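Speaker notes: Can a machine do the laundry yet?
Ostach evening talks, 4 February 2026

Opening. Ask for a show of hands: who folded something this week? Then ask who would pay to have it done for them. Leave the hands up for a moment before moving on.

The short answer to the title is "some of it, slowly". Washing and drying went to machines decades ago. What is left over is sorting, folding and putting away, and those are the parts people grumble about.

Slide 2. Why folding is hard. A box has the same shape whichever way you pick it up. A tea towel doesn't. Drop it twice and you get two different heaps, and the corner you want may be underneath. A person feels for the edge without thinking. A machine has to find it, and most of the time it is working from sight alone.

Mention the Pluver trial here. They gave their arm 32 cloths, one at a time, with a limit of 60 seconds each. It did well on cloths laid out flat. Started from a heap, it finished five inside the limit. Same arm, same cloths. Say that again if the room is noisy.

Slide 3. Where the skill comes from. Nobody has written down good rules for handling cloth, so the common approach is to record people doing it and train on the recordings. The detail that matters is in the fingers and wrists, and an ordinary video loses a lot of that. Leave the picture up while talking.

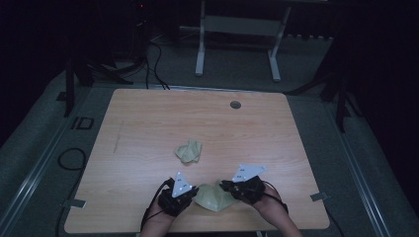 Slide 3: Green cloth between two hands, with a marker plate on each hand device.

Point to the white triangles first, then to the cloth. Ask the room where the corners are. Give them time, someone will usually have a guess. Then ask how they would tell a machine to find one.

Slide 4. The shop floor. Much better news. At Plodine the machines move trays and load cartons all shift. The trays are all one size and they arrive facing the same way. The work was arranged to suit the machine, and a house isn't arranged to suit anything. Bagging soft goods at the same site is still done by hand.

Slide 5. Cost. Keep this brief. Gillies priced a folding station for a small hotel laundry last September and decided to wait. The station needed a person to feed it, so the saving was less than one wage.

If asked for a date: don't give one. Say that towels will come before shirts, and shirts before fitted sheets.

If asked about jobs: go back to slide 4 and talk about the bagging line.

Close with the tea towel. Hand it to someone in the front row, crumpled, and ask them to fold it with their eyes shut. Then take questions. Spare towel is in the side pocket of the laptop bag.

Filed under: Talks and notes, Robots at work

Related
Why dishwashers still need loading
Picking and packing: notes from Plodine
Can a robot make a bed?
Ostach evening talks: past speakers' notes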